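Sturnelside Community Meals: Frequently Asked Questions

Last updated 5/8/14

General

What is the Sturnelside Community Meals service?

The service provides a cooked midday meal to residents of Sturnelside and Hjaltested who would otherwise find it hard to prepare one. It is run by the Loleo Trust under an agreement with both parishes. In the last full year the service delivered or served 1,181 meals to new members alone, in addition to those supplied to existing members.

Who may apply?

Any adult living in either parish may apply. There is no lower limit on income and no medical certificate is needed. Applicants who live outside the area, including Clurnau, should write to the office before completing a form, as places for them depend on the delivery route.

How do I apply?

Forms are held at the Sturnelside office and at Hjaltested library. A relative or carer may complete the form on behalf of the applicant, but the applicant must sign it. Applications are answered in writing within 7 working days.

Meals and portions

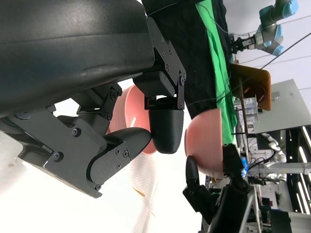

Portion sizes are set by the kitchen and reviewed each October. Members may ask for a small or a standard portion and may change their choice by telephoning the office before noon on the day before delivery. Soups, stews and puddings are best eaten from a bowl, such as the pink one shown, and members with a weak grip may prefer one to a flat plate. The office can advise on where to buy heavier bowls and non-slip mats. It does not sell them.

Can the kitchen cater for special diets?

Yes. Vegetarian, soft, low-salt and diabetic meals are available at no extra charge. Please state any allergy on the form, even if it is mild. The kitchen handles nuts, milk, eggs and wheat, and cannot promise that any meal is wholly free of them.

May I choose my meals?

Two main dishes are offered each day. A menu card is delivered with the first meal of the week and should be handed back to the driver when the next meal arrives. Members who do not return a card will receive the first dish listed.

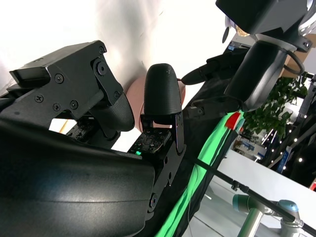

Robot gripper beside a pink object

The questions in the next part are those most often put to the office by families. Where an answer does not cover a particular case, the office will be pleased to reply by letter.

Delivery

When will my meal arrive?

Deliveries are made between half past eleven and half past one. A more exact time cannot be given. Drivers carry a card showing the name of the Trust and will show it on request.

What happens if I am not at home?

Drivers do not leave hot food on a doorstep or with a neighbour. If there is no reply, the driver will telephone the member and then the contact named on the form. The meal will be charged for unless the office was told of the absence by nine o'clock that morning.

Can I keep the meal for later?

Hot meals should be eaten on arrival. Chilled meals, which are supplied for the following day, must be kept in a refrigerator and heated as directed on the lid.

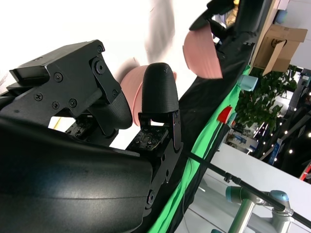

Charges and payment

How much do meals cost?

The current charges are printed on the back of the application form. Members are sent a statement every four weeks and may pay by cheque, by standing order or in person at the office. Drivers are not permitted to accept money.

Is help available with the cost?

The Trust keeps a hardship fund of 3,000 pounds a year. Requests are treated in confidence and should be made on the separate form, which the office will post on request. A grant covers up to half the charge for each meal and lasts for six months, after which a fresh request must be made.
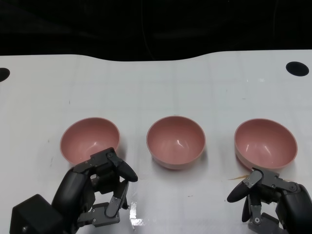 Members who receive a grant are asked to tell the office if their circumstances change during that period. A change will not lead to any demand for repayment of sums already granted.

How do I end my membership?

Please give one week's notice in writing or by telephone. Any balance on the account will be refunded by cheque. Former members may rejoin within a year without filling in a new form.

How do I make a complaint?

Complaints should be sent to the Sturnelside office, giving the date of the meal concerned. A written reply will be sent within 7 working days.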